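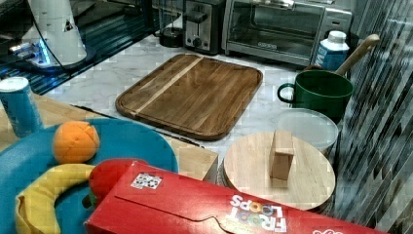

A wooden board on a marble worktop, with the toaster and toaster oven at the back.

"You are not there to help"

Aug 13, 2020
9 comments | 626 shares

We use cookies to make this site work and to see which pages people read. Accept all | Manage settings

The first thing Remo Pfister tells me is that I've got his job title wrong. I'd put "translator" in my email to him, and he has been very patient about it, but he wants it sorted before we go any further.

"Translators write," he says. "They have a desk and a dictionary and they can go and make a coffee. I'm an interpreter. I stand next to somebody who's been accused of something and I talk all day."

I rang him because I'd been sitting in the public seats at Cernstead back in February, for a different piece that never got written, and I couldn't stop watching him. The man in the dock was charged with handling stolen vans. The prosecutor was going at a terrific speed, the judge kept asking for page numbers, and beside the dock was this quiet chap in a brown jacket, murmuring without a break for the best part of the morning. I don't think I took in a word of the legal argument. I just kept wondering when he was going to breathe.

"You breathe when the judge writes," he says, when I ask. "A good judge writes everything down by hand. I love those judges."

He came to it sideways, like most people seem to. He was working in the office of a haulage company in Flastau, and a driver there got arrested after a fight in a lay-by. The police wanted someone who could speak to him that night, and Remo was the one who picked up the phone. He says he was terrible at it. He kept saying "he says he didn't do it" when he should have been saying "I didn't do it", and the sergeant had to stop the tape and explain.

That was the bit I found hardest to get my head round, so I made him go through it twice. An interpreter speaks as the person. If the defendant says "I hit him", the interpreter says "I hit him", out loud, in open court, with everyone looking.

"The first time, your face goes hot," he says. "I had an old lady in the public seats at Sutska who really thought it was me. She gave me such a look on the stairs."

And it goes for everything, swearing included. He once had to put a long and very inventive insult to a magistrate, in a level voice, with the magistrate's own name in it. I asked if he'd softened it at all, just a bit, for politeness. He sounded quite shocked. The man had said it, so the court had to hear it. (He did admit he slowed down towards the end.)

What he isn't allowed to do is help. He can't explain what bail means unless someone asks the question and someone else answers it. He can't nudge a frightened witness and say, look, just answer him, it's an easy one. If he thinks a person hasn't understood, he has to put his hand up like a schoolboy and tell the judge.

"People hold on to your sleeve," he says. "They hear their own language and they think, at last, here's my friend. They ask you, will I go to prison? And you have to turn round to the lawyer and say, he's asking if he will go to prison. It feels cold. You are not there to help. You're there so that the others can."

I put some of this to Ferdinand Aebischer, a defence solicitor at Bachmann, who has worked with Remo for nine years and was happy to chat while he waited for a hearing that was running late. He thinks lawyers are the worst offenders. They mumble, they read out great chunks of statute, and they hand over papers at the door of the court and expect them done on sight.

"I gave Remo a bundle of 675 pages once," he told me. "I gave it to him on the morning of the trial. I thought I was being rather organised, having tabs in it. He didn't say anything, he only looked at the tabs."

Ferdinand has also seen it go wrong. He had a client, years back, who'd told the police he had "taken" a bicycle. In the client's language the word could just as well mean he'd ridden it home, and that was what he'd meant, with the owner's say-so. The interpreter that night (not Remo, he was keen to point out) picked one meaning and carried on. It took four months to undo, over a bike with no front brake.

Remo knows the case. He keeps a notebook of words like that, ones with a trapdoor in them, and he reads it over on the train. There's "cousin", which can be almost anybody. There's a whole page on words for being drunk. When he meets one in court he stops and tells the judge it has two meanings, and he says you can hear the barristers sigh.

Things have been odd this summer, of course. Many of his hearings have gone over to video, and he does them from home with a headset and a jug of water. He hates it, to be fair to him, though he tries to be even-handed. No train, he says. No sandwiches from the garage. But he can't see people's hands, the sound drops out in the middle of a sentence, and he has to keep interrupting.

"In the room I can whisper and the trial goes on. On the screen there's no whispering. Everyone has to wait for me, and I can feel them waiting. So they start cutting things short, and the defendant gets less. He gets the headline, you know? He doesn't get the rest."

I asked about the man with the vans. He won't talk about clients, past or present, and he said so very nicely. He remembers case numbers better than faces anyway – his first proper trial had 3451 on the front of the file, and he still uses it for his suitcase lock. I said he probably shouldn't tell a journalist that. He said he'd change it.

Before we rang off I wanted to know whether he ever takes it home with him, saying "I did it" and "I was scared" in the first person, day in, day out. There was a long gap on the line.

"Some of the victims' evidence, yes. You say it in your own voice, so your ears have heard you say it. After those I don't talk much in the evening. My wife puts the radio on."

Then his next hearing was calling him in, so he said goodbye and went to find his headset.

Share this article | 9 comments

Sign up for our newsletter and get new interviews by email. You can unsubscribe at any time.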